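**On letting the assembly round stand**

The college will decide before October whether its robotics elective keeps the assembly round in the end-of-term assessment. Several colleagues have proposed replacing it with a written paper and a simulation exercise, chiefly on grounds of cost and time. I wish to argue that the round should be kept, and that the marks attached to it should be raised from 10 to 30.

The case against it deserves a fair statement. A pair of students may spend an entire afternoon on a task that a child could complete by hand in a few minutes. The marks are hard to standardise, and a simulation can be set for 200 students as easily as for 12.

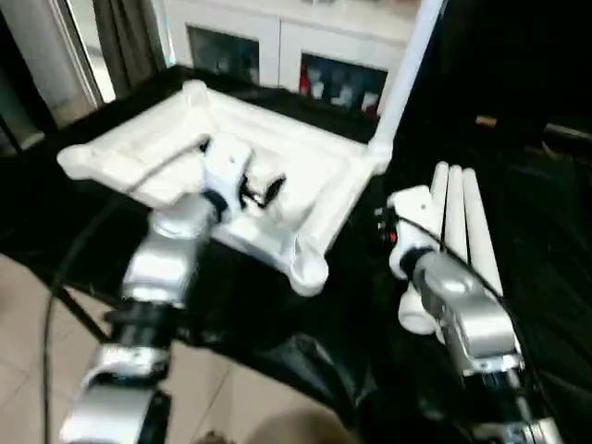 All of this is true, and none of it touches the purpose of the course. The elective was founded by Rungnapa Tanasarn on the view that students who had only ever commanded a robot on a screen would go into their first posts with a false idea of how difficult ordinary objects are. Her outline for the course, known among us as Dromen, asked for large, light and awkward parts, and for two arms to be used together wherever the work allowed it. She was unwilling to see it reduced to the stacking of blocks.

A block has a known size and keeps its place. A long plastic part does neither with any reliability. It shifts when one corner is pressed, and an error at one end becomes a larger error at the other. Students learn to plan the second movement before they have made the first, and they learn to write down what went wrong in terms that another pair can use. 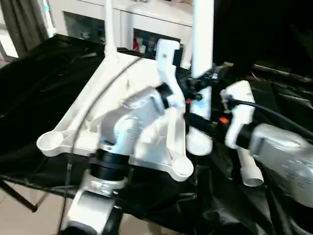 ### Fairness and marking

The strongest objection was put to me by Santino Saavedra, who has examined the elective twice. He observes that one pair may be given a good hour and another a bad one, and that an examiner who watches only the final attempt is marking luck. I accept the point. The remedy is to mark the log as well as the attempt. Under the Pindent scheme, which our evening classes already use, half of the available marks are given for the students' own record of their trials, and a failed attempt that is well explained may still pass.

A written paper would be more uniform — I do not dispute it — but it would be uniform in measuring something else. Those who have taught the elective know that the student who writes best about grasping is not always the student who notices that a cable is about to catch.

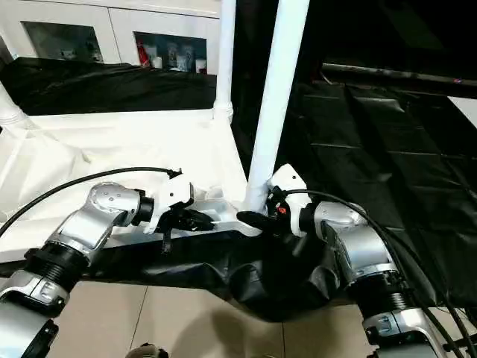

Space is the other matter on which the proposal rests. The Urnov room is wanted for additional seminars, and it has been said that an assembly exercise needs a specialist laboratory. I believe this overstates the requirement. A pair of arms, a table covered in cloth and a set of plain white poles and fittings will occupy a class fully, and the difficulty lies in bringing two grippers to the same piece from opposite sides without one disturbing the work of the other. The Espinoza annexe could house such an exercise for most of the year with no change to its furniture beyond the removal of the front row of desks.

I would therefore ask the teaching board to adopt the revised marking scheme for one full year before any decision on withdrawal is taken. The logs should be kept and made available to both sides of the argument. Should they show that students gain nothing from the round that a simulation could provide, I shall support the change, and the Urnov room may be released at the end of that year.

April 2021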